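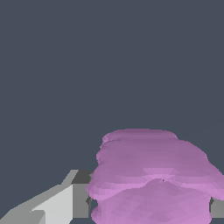
Chapter 4
Gripping Soft Things

In September the members of the shared workshop in Grurville began to build a small robot arm for sorting sponges, bread dough and balls of wool. They named it Stastora. The arm itself was finished after two weekends. The gripper took up to 94 hours, and most of this chapter is about those hours.

A hard object is easy to hold. You close the fingers until they stop, and the motor current tells you that they have stopped. A soft object does not give such a clear answer. It changes its shape, it bulges to the sides, and the centre of its weight may move while you are lifting it.

For this reason we will work first in simulation and only later at the bench. In the simulator a soft body is a mesh of small triangles, and the fingers are simple blocks with flat faces. A coarse mesh is enough for a beginning – it runs quickly on an old laptop, and you can see where the body folds.

Eirini Theodorakopoulos, who wrote the first control program for Stastora, kept a notebook of her failed grips. We will use seven of them as exercises. Before you start, read again the section on finger force in Chapter 2, and have your own gripper drawings beside you.

4.1 What the fingers can feel

Shares 7 | Comments 2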